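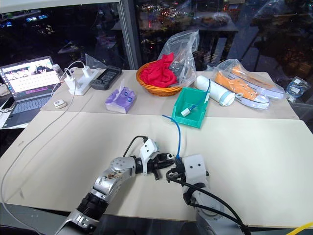 6. Running a re-grasp trial

Section 6 covers a complete trial with the two-arm cell, from laying the table to closing the log. It assumes that both arms have been calibrated (section 4) and that the Cuto control software is installed and licensed on the cell computer (section 5). If either arm has been moved, knocked or re-bolted since the last calibration, go back to section 4 first.

6.1 What the method does

The method deals with long flexible items such as network cables, charging leads and cord. Earlier planners treated a cable as a chain of short rigid links and tried to work out the position of every link before moving. On a cluttered table this fails often, because part of the cable is usually hidden behind or inside something else.

Varilero, the planner used here, keeps track of two things only: the stretch of cable between the two grippers, and the direction in which the rest of the cable leaves that stretch. Everything further away is treated as unknown. The planner chooses a small movement, watches how the visible stretch responds, and updates its estimate of how freely the far end can move. We call this estimate the slack value. It runs from 0 (held fast) to 1 (free).

A trial consists of passing the cable from one gripper to the other until a target length has been drawn through, or until the planner gives up.

6.2 Before you start

You will need:

The cell, powered and calibrated
One test cable, between one and three metres long
A set of background items from the clutter box
The trial sheet, on paper or in the Roy logger
A second person within reach of the stop button for the first trial of each session

Caution: Do not use a cable that is carrying power or is plugged into working equipment. The grippers can crush the outer sleeve, and a damaged mains lead may not show any mark.

Caution: Keep sleeves, lanyards and long hair away from the arms while the status light is green. The arms move slowly during a trial but return to the rest position at full speed.

6.3 Laying out the table

1. Clear the working area in front of both arms. Nothing should stand within a hand's width of the rest position of either gripper.

2. Place the background items towards the back of the table. Use a mixture of soft, shiny and see-through things. Clear bags are worth including in every layout, as they give the depth camera the most trouble and the published results include them.

3. Place one open container among the background items if the trial type is B (cable leaving a container). For trial type A, leave the container out.

4. Lay the cable. For type A, drop it loosely from waist height and leave it as it falls. For type B, put one end in the container and bring the other forward over its lip to the working area.

5. Check that the cable is not knotted. A loop is allowed. A loop with an end passed through it is not.

6. Take the overhead reference picture from the Layout tab. The software stores it with the trial number.

Note: Do not tidy the layout after the reference picture has been taken. If something falls over, leave it, or cancel and begin again from step 1.

Note: Strong reflections from windows can be read as objects lying beyond the table. If the preview shows coloured patches floating behind the back edge, lower the Far limit slider until they go. The default of 1,000 mm suits a table against a wall but is too generous for a table against glass.

6.4 Starting the planner

1. Open Cuto and choose Session, then New trial.

2. Select the trial type and enter the cable code printed on the storage bag. The code sets the stiffness and diameter. If the cable has no code, choose Unlisted and measure the diameter with the callipers.

3. Press Load planner. Varilero takes a short while to load the first time. Later trials in the same session start almost at once.

4. Wait for both arm panels to read Ready. A panel that stays on Waiting usually means the arm has not been homed. Press Home on that panel and stand clear.

5. In the preview window, click once on the cable, close to where you want the first grasp. Choose a point with a few centimetres of clear cable on either side.

6. Confirm the grasp marker. It should lie across the cable at a right angle. If it lies along the cable, press Rotate.

7. Press Begin. The first arm closes on the cable, lifts it slightly and holds. The second arm then moves in beside it.

The two grippers come very close together at this stage. The planner keeps a minimum gap of 10 mm between them, and it will pause if either arm reports a smaller figure. Do not reduce this setting to speed up a trial. Both arms were fitted with longer fingers after the first series of tests, and the older value found in some saved profiles is no longer safe.

6.5 During the trial

The slack value is drawn as a line in the lower part of the screen. In a normal trial it rises and falls with each pull and settles near the top as the far end comes free.

Watch for the following.

Slack stays below 0.2 for several pulls. The cable is caught. The planner will try a sideways movement, then a lift, then a pull from a new grasp point. Let it work through these. How it recovers from a caught cable is one of the things being measured.

Slack jumps from low to high in a single pull. Either the cable has come free or the gripper has slipped. Check the grip panel. If the finger gap has closed fully, there is nothing between the fingers and the trial should be ended as a slip.

The marker drifts on to another item. Thin leads elsewhere on the table can be taken for the test cable, above all when both are pale. End the trial as a tracking loss. Do not drag the marker back by hand, as this puts a correction into the data that the planner did not make.

A background item moves. This is allowed. Note it on the sheet and carry on, unless the item is about to leave the table.

Caution: Never reach between the grippers to free a cable. Press Pause, wait for the status light to turn amber, and open the gripper from the screen.

6.6 Ending a trial

1. The planner stops by itself once the target length has been drawn through, after 27 pulls, or on a fault. You can stop it earlier with End.

2. Choose an outcome from the list: complete, caught, slip, tracking loss, or operator stop. Choose one only. If two seem to apply, pick the one that happened first and describe the other in the comment box.

3. Press Release. Support the cable with one hand from outside the working area if it is heavy enough to pull other things off the table when it drops.

4. Press Rest. Both arms fold back.

5. Check that Roy has closed the log. The trial number turns from blue to grey.

Note: Operator stops are left out of the success rate but are kept in the archive. Please do not use this outcome for a trial that was simply going badly.

6.7 Reading the result

Each closed trial gives a one-page summary. The useful lines are these.

Length drawn: how much cable passed through the first grasp point, in millimetres. It is worked out from arm movement and will read slightly high if there was slipping.

Pulls: the number of separate pulls. Fewer is better, but a low number with a short length drawn means that the trial ended early.

Hand-overs: how many times the cable passed from one gripper to the other.

Prediction error: the difference between the slack value expected before each pull and the one measured after it, averaged over the trial. This is the figure that matters most to the research. It should fall as the trial goes on. If it stays level, the planner is learning nothing from its own movements, and the cause is nearly always a poor depth picture or a wrong cable code.

In our own tests the method did better on type B trials than the rigid-link planner did, and no better on type A. With all of the cable lying in plain view, the older planner has the information it needs and finishes in fewer pulls. The gain appears when part of the cable is hidden. We also found that stiff cables gave lower prediction error than soft ones — a soft cable folds up near the gripper before any pull reaches the far end, and the planner reads this as slack.

We have not tested flat ribbon cable, coiled leads or anything with a plug wider than the gripper opening. The planner will accept them, but the slack value should not be trusted.

6.8 Common faults

Arm panel shows Limit 2. The wrist has reached the end of its turn. Press Rest, then move the layout slightly towards the centre of the table. If it happens again at the same point, check the arm's own cable bundle for snagging along its length and re-clip it as shown in section 3.

Preview is black or very dark. The exposure has locked on a bright lamp or screen in view. Turn down the screen, then press Reset exposure. Trials run after dark should use the overhead room lights and no desk lamps.

Planner pauses with Gap warning. The grippers have come closer than the minimum. Press Back off. If the warning returns straight away, repeat the two-arm calibration.

Network message during a trial. Carry on. Trials are saved on the cell computer and copied to the Veltham archive when the connection returns.

Log will not close. An outcome has not been chosen, or the comment box contains a character that Roy cannot save. Plain letters and numbers are safe.

6.9 End of session

1. Close all trials.

2. Send both arms to Rest and switch off from the Cell menu. Wait for the fans to stop before using the wall switch.

3. Coil the test cable loosely and return it to its own bag. Tight coils leave a bend that shows up in the next session's results.

4. Wipe the gripper fingers with a dry cloth. Do not use spirit on the finger pads.

5. Return the background items to the clutter box, and write on the lid anything that was broken or used up.

Changes to this section since the July release: minimum gap raised, Far limit note added, outcome list shortened from seven entries to five. Profiles saved under the old outcome list will still open, but the two retired outcomes are shown as operator stop.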